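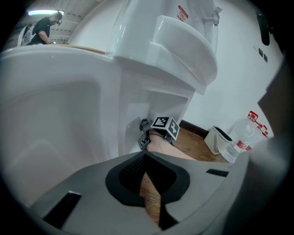 Uma leitora escreveu a perguntar se um tampo de madeira aguenta mesmo o uso diário, porque o dela, de outra marca, abriu na junta ao fim de um inverno. A resposta curta é que o Drundwood da Sokley aguentou, com uma reserva nas dobradiças.

Comprei-o em abril para substituir um tampo de plástico que já tinha amarelecido. Custou 58 euros na Grastetti, com os portes incluídos. Havia um modelo da Sjögren mais barato, mas só vinha com fixação por baixo e na minha sanita não há espaço para meter a mão entre a louça e a parede.

A caixa traz o assento, a tampa, duas dobradiças metálicas, parafusos de borracha expansível e uma folha de instruções com desenhos pequenos demais. A montagem levou-me 30 minutos, e metade desse tempo foi para tirar as porcas do tampo antigo. Se as vossas estiverem calcificadas, deixem vinagre a atuar de véspera. Não é preciso fechar a água nem mexer no autoclismo.

Antes de encomendar, convém medir a distância entre os furos e o comprimento da bacia até à ponta. O fabricante só indica a primeira medida na página do produto, a segunda vem no folheto em PDF. No meu caso o assento ficou 3 milímetros para fora da louça à frente. Nota-se quando se limpa, sentado não se dá por isso.

O verniz é acetinado e a madeira é menos fria do que o plástico nas manhãs de inverno. Limpo com pano húmido e detergente neutro. Usei lixívia diluída uma vez, na zona de baixo, e ficou uma mancha baça que não saiu. O folheto avisa — em letra miúda, na última página.

O peso anunciado é de 300 quilos, número que não tenho maneira de confirmar. Sei que não range e que não cede quando alguém se senta de lado para calçar as meias.

As dobradiças são a parte fraca. A descida lenta funciona bem na tampa, mas no assento foi perdendo força e agora cai depressa no último palmo. Também tive de reapertar os parafusos duas vezes, sempre do lado esquerdo. Escrevi para a assistência e mandaram um par novo sem pedir fotografias, que ainda não montei.

Comprava outra vez, pelo conforto e pelo acabamento. Para uma casa arrendada a várias pessoas escolhia um de plástico duro, que aceita qualquer detergente.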